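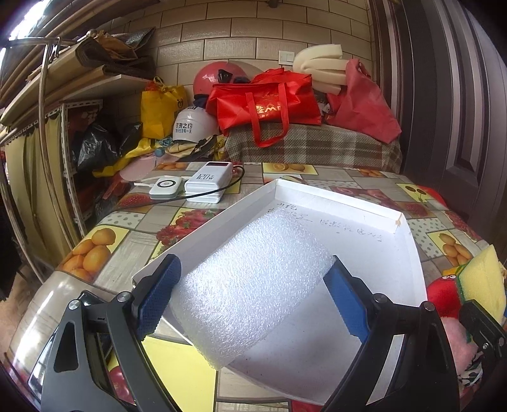
Hanne Saarela has left the morning programme on Ojala. Will she return?

I have followed the breakfast broadcast on Ojala for many years and note that Ms Saarela has not presented it since August. The station's website still lists her among its presenters. I should be grateful for any confirmed information on her present position.
Posted by Postholm

Drirkutus
Ms Saarela has moved to the evening bulletin, where she presents alongside Leena Salminen. The change was announced on air at the close of her last morning programme. Viewers outside the region may not receive the evening edition, which is carried on channel 441 only.
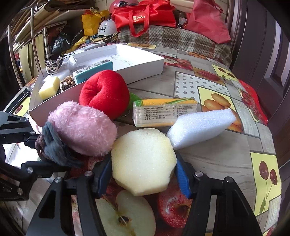

The list of presenters on the website does not separate morning from evening staff, and her name would therefore remain on it in either case. No return to the morning programme has been announced.

Prularer
I believe she was on the morning programme for more than 20 years. My mother preferred her to the new one. Have you tried channel 104?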